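Rental Unit Kitchen Check, Collatari Building, Unit 47
Inspected April 24, 2019
Prepared for the Dreker Property office

Ratings used: OK, Watch, Fix. My comments follow each item. I have left out anything I could not check myself.

1. Smoke alarm, hallway side of kitchen
Rating: Watch
Sounds when the test button is held. The move-in sheet says the battery was changed in January. Maybe so, but there is no date written on it, and I don't take a sheet's word for a battery.

2. Outlets near the sink
Rating: Fix
The left outlet trips and resets the way it should. The right one has a test button that does nothing at all. Last year's report marked both as passing, and I would like to know how. Keep it out of use until an electrician has looked at it.

3. Hot water at kitchen tap
Rating: OK
Thermometer read 117 at first, then I found it was set to hold the highest reading from the previous unit. Cleared it and tried again. Fine.

4. Range hood
Rating: Fix
The fan is loud and moves very little air. A sheet of tissue held to the filter fell off twice. The Alska brochure in the drawer promises "whisper quiet power" — I heard neither the whisper nor the power. Clean the filter first, then test again before anyone pays for a new motor.

5. Fire extinguisher
Rating: Watch
Needle is in the green. Tag number 2987 matches the list. It hangs behind the pantry door, where a person would have to reach past the stove to get it. Move it to the hallway wall.

6. Countertop appliances
Rating: OK
Cords, plugs and vents only. Any appliance supplied with a unit gets the same check: no cracked plug, no cord run behind the stove, space left around the vents, door closing square. No power strips in use here, which is more than I can say for the floor below.
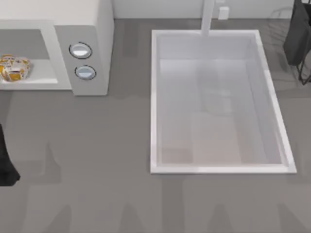
Does a microwave need its own circuit?
Follow the maker's instructions and the local code. Many full-size models call for a dedicated circuit, and if the breaker trips whenever the toaster is on too, the load needs to be looked at. A bigger breaker is no cure.

7. Under-sink cabinet
Rating: Watch
Dry on the day. There is an old stain on the floor panel that the office calls "cosmetic." Stains come from somewhere. Put down a paper towel and look again in a week.

8. Window over sink
Rating: OK
Opens, stays open, locks.

9. Breaker panel labels
Rating: Fix
One switch is labeled "kitchen?" with the question mark. Trace it and label it properly.

Repairs
The Yeoh quote for items 2 and 4 comes to $310. It includes $92 for a "system review" that is not explained anywhere. Ask what it covers before signing. The outlet should not wait on that answer.

Recheck needed: items 2, 4, 7 and 9.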